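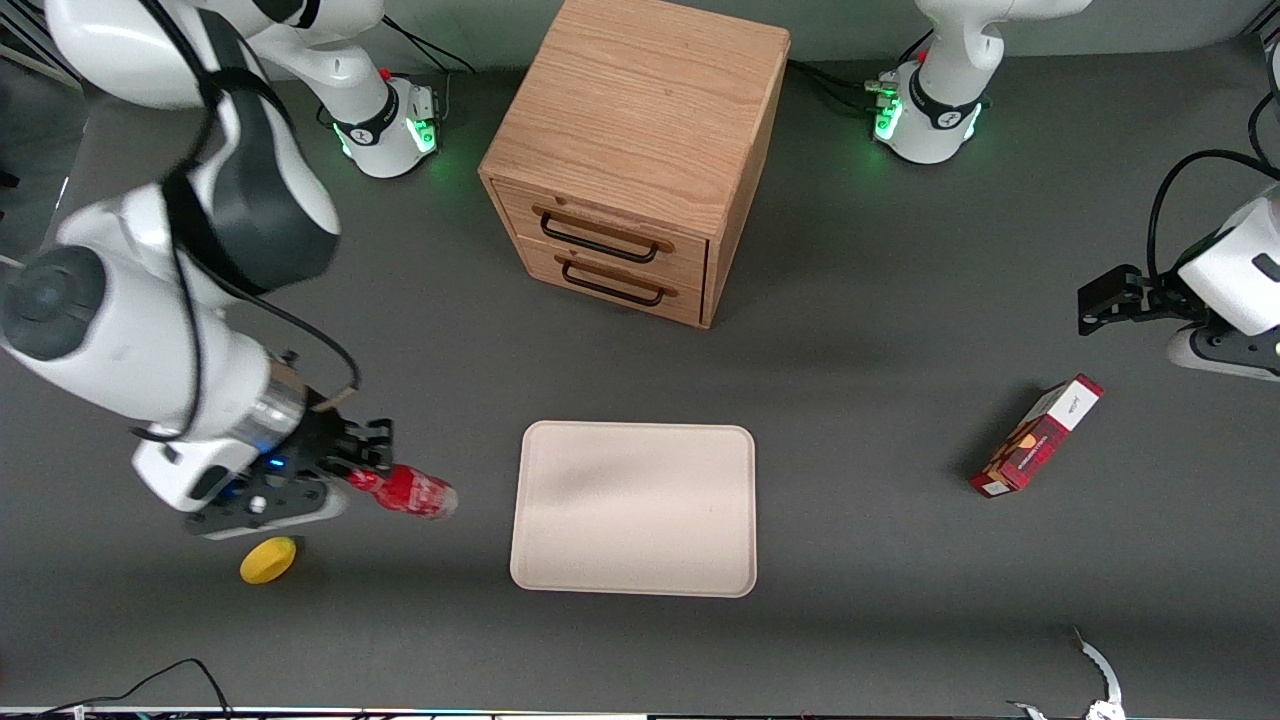 Figure 1. The right arm holding a red bottle beside the tray.

What Happens to the Packers? A Report on Two Arms at a Gift Box Workshop

I spent most of May at Kustura, a small firm that packs gift boxes, and I want to start by thanking everyone there for putting up with me and my notebook. My question was a simple one (or so I thought!): when a pair of robot arms starts learning the tray work, what changes for the people who have always done it by hand?

The shop sends out 300 boxes on a good day, and for years every item went into its tray by hand. Esperanza Lorente has run the packing bench for 7 years and she was very patient with me. She told me the shortbread is the thing new packers get wrong most often – the cartons are long and narrow, and people lay them in whichever way they land. 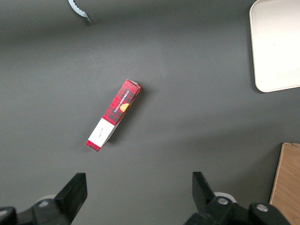 She now spends her mornings at the arms' practice table, deciding what goes where and when a try should be called off, and she only goes back to the bench after lunch. She likes the rest it gives her wrists. She misses the talking, though, and she brought that up more than once without my asking. I logged 50 hours in the shop altogether, and the quiet at the practice table was something I noticed too.

Bottles came up a lot as well. The packers worry about them far more than about the cookies or the fruit, and several wanted a say in how gently the arms set them down.
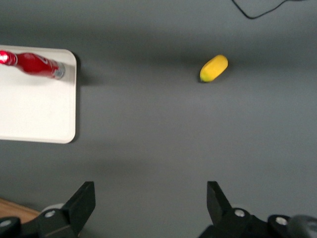
What the Packers Asked For

Mostly they wanted to be told things sooner. Two of them had heard about the arms from a delivery driver, which still stung. They also asked for turns at the practice table, so that the new skills wouldn't all end up with one person, and the manager has agreed to try it through the summer.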